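Conservación doméstica de textiles de pelo largo: criterios y procedimiento

La presente entrada continúa la serie dedicada al mantenimiento de los enseres blandos del hogar. En la anterior se trataron las mantas de lana. Corresponde ahora el turno a las piezas de pelo sintético largo: peluches, fundas de cojín, cubrepiés y alfombrillas. Agradezco a la señora Jintana Kamolrat sus observaciones sobre el borrador, varias de las cuales he incorporado.

El inventario se realizó un martes por la mañana. Las piezas proceden en su mayor parte del armario del pasillo, donde habían permanecido comprimidas durante todo el verano bajo la ropa de cama. La compresión prolongada es, a mi juicio, la causa principal del deterioro aparente de estos tejidos. El pelo se tumba, se agrupa en mechones y deja de distribuirse de manera uniforme.

Se procedió en primer lugar a la separación por largo de pelo. Las piezas de pelo corto admiten, según su etiqueta, un lavado en máquina con programa delicado y centrifugado a 600 revoluciones. Las de pelo largo se reservaron para el tratamiento manual, que comprende sacudido en el balcón, aspirado a baja potencia con la boquilla cubierta por una gasa y cepillado en seco. No se recomienda el cepillo metálico. Uno de púas flexibles, con las puntas redondeadas, resulta suficiente.

El cepillado se inicia siempre por las puntas y avanza hacia la base, sujetando el tejido con la otra mano para no forzar las costuras. Cada pasada debe ser corta. En las piezas con relleno conviene, además, ahuecar el volumen antes de cepillar, ya que los pliegues ocultan las zonas más enredadas. En una de las fundas se emplearon 57 minutos, tiempo que considero excesivo y atribuible a mi falta de costumbre.

Respecto al color, debe tenerse presente que los tonos tostados disimulan el polvo mejor que los crudos. Resulta preceptivo, por tanto, examinar estas piezas con luz abundante y abrir el pelo con los dedos hasta ver la base.
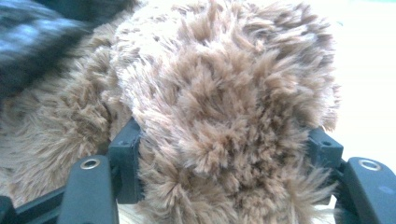
Pelo sintético largo en tonos caramelo, con las puntas más claras.

Para el almacenamiento se han descartado las bolsas de vacío. La señora Waraporn Rungrueang defiende su uso por razones de espacio y dejo constancia de su parecer, que no comparto en lo relativo al pelo largo. Se ha optado por dos cajas Alluden con tapa, sin llenarlas por completo, y una funda de algodón para las piezas de mayor tamaño.

Queda pendiente la revisión del altillo, donde se guardan las alfombrillas de los dormitorios. Su tratamiento será objeto de la próxima entrada, prevista para enero.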